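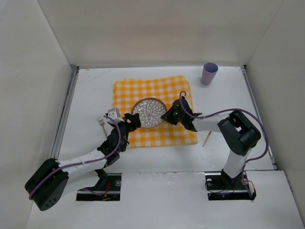 I've been putting off a post on laying a small table because it sounds so fussy, and I'm not a fussy person (my family would tell you I once served trifle out of a saucepan). But I get asked about it more than anything else on here, so let's go. My first tip is to start with the cloth and leave everything else in the drawer until it's flat. A square of yellow and white gingham is my favourite on a plain white top, and I don't mind one bit if the edges are a little frayed. Put the bowl on next, a bit above the middle of the cloth, so there's room in front for a spoon and your elbows. I like a busy bowl with a quiet check, and a big white flower with its petals spreading out from the centre does the job beautifully, especially with a thin brown rim to finish it off. The fork goes to the left, off the cloth, tines pointing away from you.

Cups! Keep them well back. I learned this with a full glass of squash and a letter from the bank. A paper cup is light and goes over if you so much as look at it, so I stand mine at the far side of the table, up towards the right, and bring it forward when it's wanted.

Now, gingham. You can buy ready-made squares, but I get mine from the remnant bin at Flitside, where a decent offcut will do four small cloths if you're careful. Cut along the lines of the check and you can't go wrong. If you'd like to slow the fraying, run a line of straight stitch just inside the edge, all the way round, and let the threads beyond it go fluffy. Or hem it, if you've got the patience. I've hemmed exactly one and it took me most of August.

For washing, I do 30 degrees with the whites kept out, then pull the cloth square while it's damp and dry it flat over the airer. It hardly needs the iron after that. Tea stains want cold water straight away and a dab of washing-up liquid. Egg is the same, cold water only, or you'll cook it in.

Patterned bowls I wash by hand, with a soft cloth and no scourers. Put a sheet of kitchen roll between them when you stack them, and don't go higher than eight. My tallest pile was 17 and I'd rather not talk about it.

Wooden skewers live in an old jam jar, points down. Soak them before they go under the grill, and throw out any that have started to splinter. Next time I'll do napkins, if I can find the ones I put somewhere safe.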